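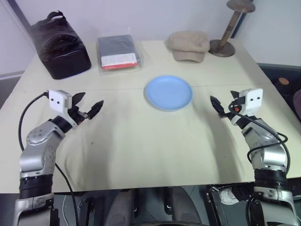 Living With a Clumine: Tips for the Two-Armed Table Helper

The Clumine kit is sold as a pair of arms that will tidy your table while you do something better with your day. After a winter with one, I can report that I have done a number of things with my day, most of them within six feet of the table.

The kit comes from Sekuveck, either to buy or on a monthly plan. Take the plan. It costs 67 dollars, includes a setup visit and lets you send the whole business back after 4 months if you and the arms don't get along.

Getting the table ready

Pick a plain table in a light color. Ours was a dark one with a busy grain, and the arms spent their first evening trying to pick up a knot in the wood.

If your table has a seam or a leaf, don't set things down right across it. Plates are fine. Playing cards are a long night.

Push anything you don't want handled to the back, against the wall. Hats, bags, packages you haven't opened. The arms work best on whatever sits in the middle with clear space on both sides.

Plates

Start with one plate, a shallow one with a raised rim. The fingers are thin and pointed, so a rim gives them something to pinch. Dead-flat plates get nudged toward Ohio. Use plastic or enamel for the first couple of weeks and bring out your grandmother's china when you've stopped liking it.

Dry the rim first. Wipe the fingers too, with a barely damp cloth and the power off. Butter is the great enemy.

Cables

The cables hang where they hang. Check that each one has enough slack for the arm to reach full stretch, then check that the slack can't snag a chair. I use two loops of soft hook-and-loop tape on each side. Zip ties look neater and will cost you a service call. Waldemar Nowakowski, who did our setup, cut off the ones I'd added and handed them back to me without a word.

Speed and noise

Out of the box the speed is set to 35. Leave it there for hard dishes and drop it for anything soft, like caps or folded laundry. At full speed it sounds like someone sharpening pencils in the next room, so skip the 6 a.m. run on a Saturday if you share the house.

What it won't do

Scrape leftovers. Tell a napkin from a letter. Stack bowls of different sizes, although it will try, and you may want to be out of the room.

Versus the Brustum

We had the Brustum on loan before this. It has one arm, a bigger grip and a cheerful little tune when it finishes. It lifts heavier pans. It also can't steady a plate with one hand while it takes hold with the other, and that turned out to matter more to us than the tune.

Spare finger tips come in packs of 2 from Begum. Order them before you need them; delivery is slow in April.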